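From: Hedvika Kadlec
To: Cenville robotics list
Date: October 21, 2023
Subject: Re: Open day at Zestero, how was it?

Mwanaisha Mabula wrote:
> I could not come to the open day because of my train. Did they show
> the tidying task with the hand grippers? And is it worth asking
> for a second visit in May?

Dear Mwanaisha,

Yes, they showed it, and I stayed for the whole demonstration. It was in the room they call Noh, which is furnished like a small bedroom. The task is to put small things from the floor into a black tray. A person does it with hand-held grippers, and the recordings are used later for teaching the robot. 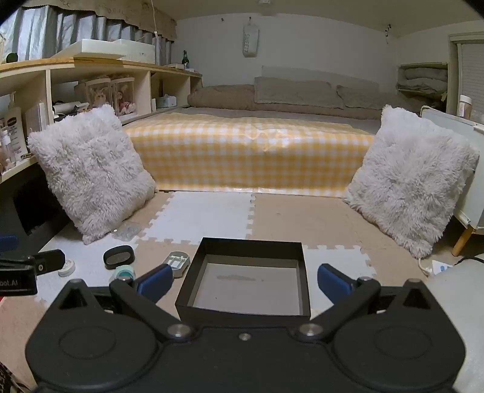
The tray with nothing in it, and tape rolls on the mats.

I had expected a laboratory table, so the foam mats and the cushions surprised me. Our host told us that they have 133 recordings of this task and want to reach 191 before they train again. Visitors were allowed to try in groups of 8. My own attempt was slow, mainly because I pressed too hard and could not feel when the fingers had closed. 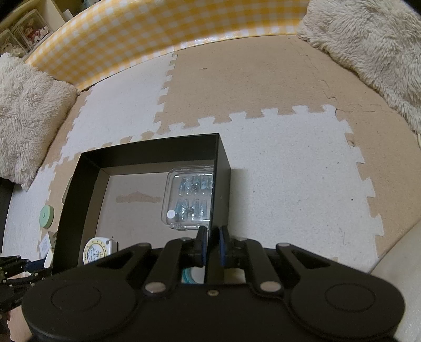
I asked also about moving the tray itself, as this is what we need for Cloltum. They said it is possible to hold it by the wall, but they did not have numbers to share yet. I wrote down the name of the person to contact.

About May: I would say yes, if they agree to let us bring our own objects. Shall I write to them, or do you prefer to do it?

Kind regards,
Hedvika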